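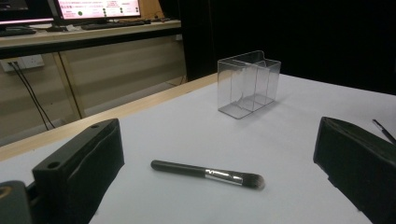 Roof anchor recertification, Stusbridge depot
Facilities and Access Equipment board

ltoprak_f
The annual inspection of the roof anchors at our Stusbridge depot is due in August. The contractor, Bognár, proposes to load test all 168 anchor points. Our previous contractor tested a sample only. Members are asked to advise which practice is correct.
Ferhat Toprak, Site Services

VanDusen_L
The manufacturer's instructions govern. If they call for a test of each anchor, a sample is not acceptable. Please confirm the type of fixing.

ltoprak_f
Resin-bonded eyebolts throughout, except for 8 on the plant room, which are bolted through the steel.

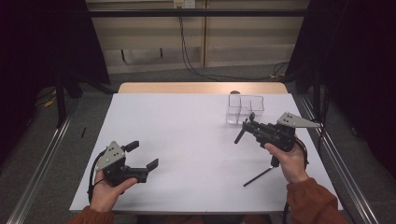

The original installation file is held at Flodside and I have requested a copy.

hkerekes
I must disagree with Bognár in part. Through-bolted anchors can be examined from both sides, and our office does not pull them every year. Bonded anchors are another matter.

VanDusen_L
With respect, that depends on the underside being accessible. At many sites the ceiling has been closed in.

hkerekes
Accepted. My comment assumes clear access.

J.Bautista
Please also check the quotation. We were charged 2,000 for a similar visit, and the tags and certificate were billed separately at 874.

ltoprak_f
Noted. The tags are not mentioned in our quotation. I shall write to Bognár today and will post the reply when received. Roof access remains suspended until then.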